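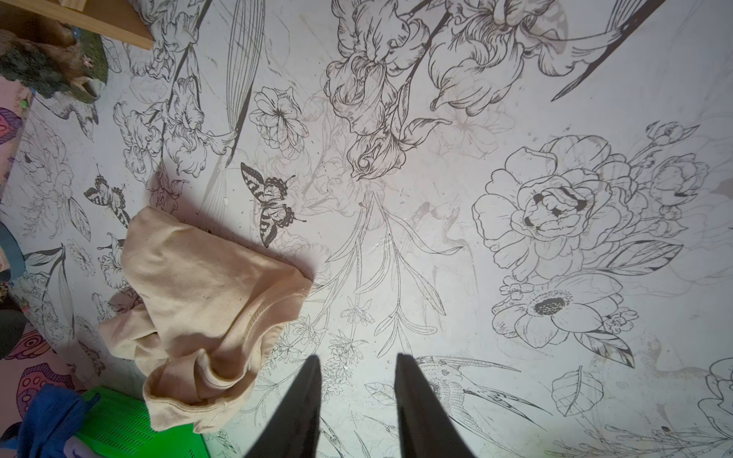

Rusport to vote on its town flower, again

Residents of Rusport will go back to the polls in October to choose a town flower, after the first attempt produced a winner that does not grow there.

The spring ballot was won comfortably by the bird of paradise, a plant from South Africa that would last until the first evening of a Rusport winter. It had been added to the list by a member of the public through an online form which, the town council now accepts, should have been checked by someone before it went live.

Over 200 people voted for it. The sea pea, which grows along the shingle and had been widely expected to walk it, finished behind both the bird of paradise and "broccoli".

"I don't think anyone was being malicious," said Roswitha Baumgart, who chairs the council's parks group. "I think they saw a nice picture and clicked on it. We did use a very nice picture."

The picture for the sea pea, she agreed, had been taken in drizzle.

A new shortlist of 18 plants has been drawn up with help from Kianoush Taheri, a retired botany teacher who walked the parish boundary over two weekends and wrote down what was there. To qualify, a plant must be found growing wild inside the town limits, and must be a plant. The yellow flag iris is in, thanks to a healthy clump behind the bus depot. So are thrift, sea campion and red valerian, although the last has already drawn a letter of complaint on the grounds that it is an incomer.

"It has been on the harbour wall since before my grandmother's time," Mr Taheri said. "I've been here eleven years and they let me vote."

The winner will appear on the town's signs, its letterhead and a set of tea towels. The tea towels are a sore point. An order for 3,000 was placed with the printers, Grosier, on the afternoon the first result came in, and the council was unable to cancel it. They are now on sale at the library, where Ayana Tufa, who runs the front desk, describes trade as slow.

"Visitors like them," she said. "They ask where they can see the flower. I send them to the garden centre."

Neighbouring Viridow, which picked the cowslip some years ago without incident, has offered advice. Rusport has thanked Viridow for its letter.

Voting will be on paper this time, with boxes at the library, the leisure centre and Wolde, the bakery on the front. Each household will receive one form and may rank up to 3 plants in order of preference. There will be no space for other suggestions.

Desta Abdella, who owns the bakery, said customers had begun lobbying one another in the queue and that feeling was running highest among supporters of thrift. He intends to stay neutral, though he has been icing sea campion on the buns.

The count will take place in the library from 10am and is open to the public. Tea will be served – the towels will be available.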